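Three Gears and a Black Mat

By the editors of Omix, 22 Mar 2023

The cell at Girneck takes up one end of a white table. Its job is to pick small spur gears off a mat and put them on pins around a ring-shaped plate, which is easy for a person and fussy for a robot. The arm itself has given little trouble. Most of the upkeep goes into the gripper fingers, the cameras and the mat.

Setup starts with the cameras. One looks down on the whole work area and another rides at the wrist. The crew checks both views with the jaws open before any gear is moved.
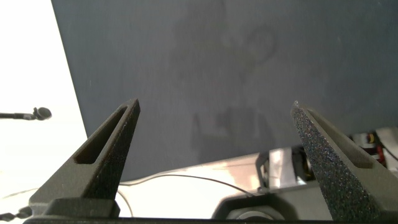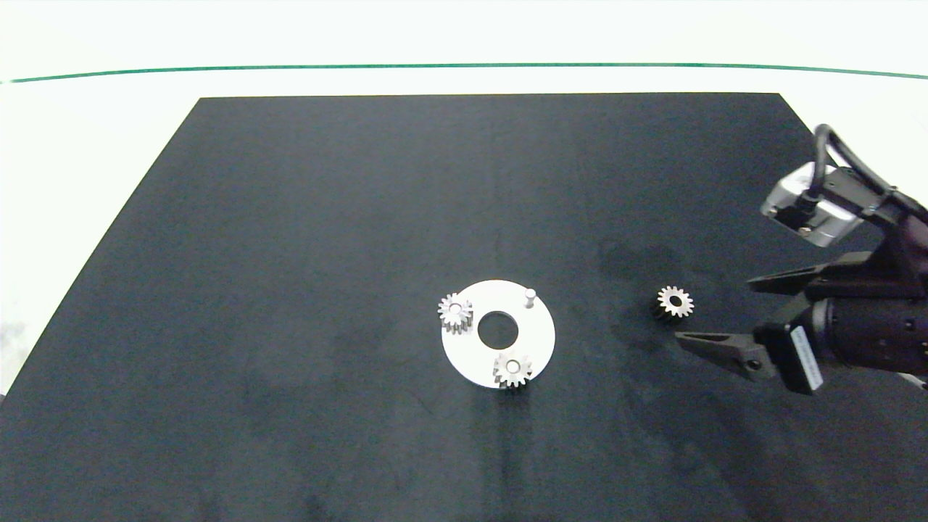 The plate on its mat, with a loose gear close to the open jaws. 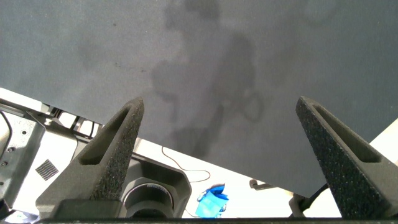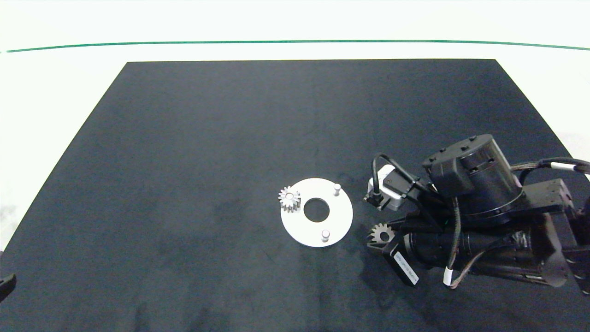
A gear held in the gripper, to the right of the plate.

The fingers came from Zinanine last August and are on their second set of pads. Gear teeth are hard on a pad, and a worn one lets the gear tilt a little as the jaws close. That tilt is enough to miss a pin. The crew now swaps pads every 3000 picks and wipes them down every 400, with a dry cloth only – solvent lifted the glue on the first set.

Cables get a look at every shift change. A cable that pulls tight at full reach will nudge the wrist camera, and then the calibration has to be redone. That takes 2 hours on a bad day.

The mat is the cheap part. It is there to keep glare down, and it gets replaced when dust and scuffs begin to confuse the gear detection. Agbeko cuts the replacements to size. The log for the current one stood at 1864 picks when we visited, and a fresh mat was already rolled up under the bench.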